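Asenley Tabletop Objects: data card

Version 2, September 12, 2023

What it is
Pictures of small household objects on a table covered with smooth brown paper, with a label file. There are 3,564 pictures, of which 2,305 have labels that I would stand behind. The rest are marked "unchecked" in the last column, and you should take that word seriously.

Where the labels came from
The first set was written against the Zulico word list. I have my doubts about that list. It has separate entries for "block", "brick" and "cube", and no rule for choosing between them. Daher merged the three into one, which made the scores look better and told us very little.

Colour names
Plain words only: blue, red, green and so on. Small things held close to the paper pick up its brown, and their shadows are soft enough to be taken for part of the object.

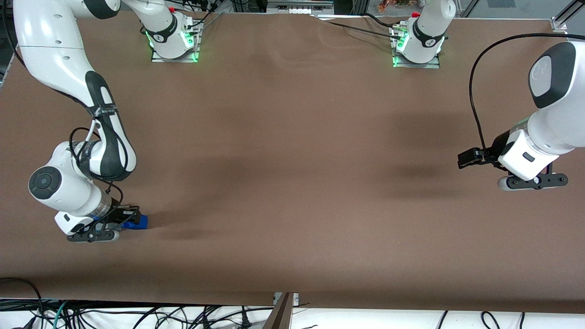 If your outlines come out too wide along the lower side, look at the shadows before you blame the labels.

Known problems
The Molach split keeps back 90 pictures for testing. That is too few to rank anything by, whatever the table in the old README claimed. I have removed the table.
Brown objects are rare. Don't assume that a method which copes here will cope on a bare table.
File names from before December do not match the label file. Use the index.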